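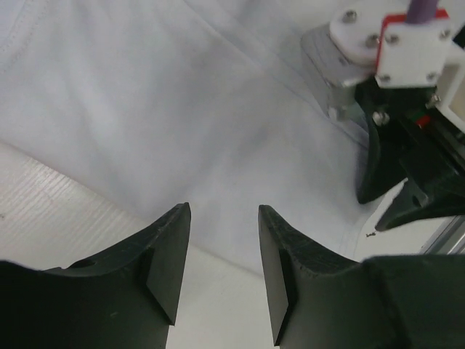

Ticket 117 - Rendon storefront - Ring size selector drops on variant change
Status: Resolved
Priority: 2
Opened by: Hadiza Effiong (Jornis merchandising)
Assigned to: Olumide Okoro

Hadiza Effiong, 9:10
On men's ring pages, picking a size and then switching finish resets the size to blank. Add to Cart stays active. Orders come through with no size on the line. Started after the March theme update. Pendants and cuffs are not affected. We have 25 orders on hold waiting for customers to confirm a size by email.

Olumide Okoro, 9:42
Reproduced on desktop and phone. Steps: open any stainless signet, choose size 10, change finish from polished to blackened. Selector shows "Choose size" and the cart line has an empty size field. Please send the SKU list for the held orders. Do not delete them.

Hadiza Effiong, 10:05
List attached. 17 of them are the same wolf head ring, the rest are mixed bands.

Olumide Okoro, 10:50
Cause of the reset: the finish swatch reloads the whole option block, and the new block does not read the stored size. The old theme reloaded the photo and price only. Separate fault: the required check on size runs once at page load and never again. Both need a fix.

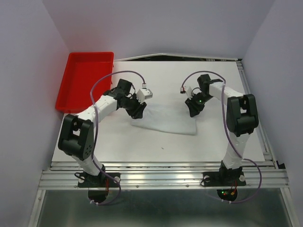 White cloth spread on the tabletop, red tray at the back left.

Aminu Briggs, 11:20
Checked the Ulleck inventory feed. Size codes are correct for all finishes. Half sizes are stored as 9.5, not 9-1/2, so nothing is being rejected on that side. Feed ruled out.

Olumide Okoro, 13:35
Patch on staging. Size is now held through a finish change if that size is in stock in the new finish. If it is out of stock, the selector clears and Add to Cart is disabled. Required check now runs on click.

Hadiza Effiong, 14:15
Tested six rings on staging. Good on all except the two-tone band, where the price stays at the old finish.

Olumide Okoro, 14:40
Two-tone band had a duplicate variant ID from the Tesfamariam import. Removed the duplicate, cleared cache. Please retest.

Hadiza Effiong, 14:58
Price updates correctly. OK to go live.

Olumide Okoro, 15:30
Live. Test order placed with a size and finish change; size is on the packing slip. Held orders have to be corrected by hand in the order editor as customers reply. Any with no reply by Saturday should be moved to the refund queue.

Ticket closed 15:34.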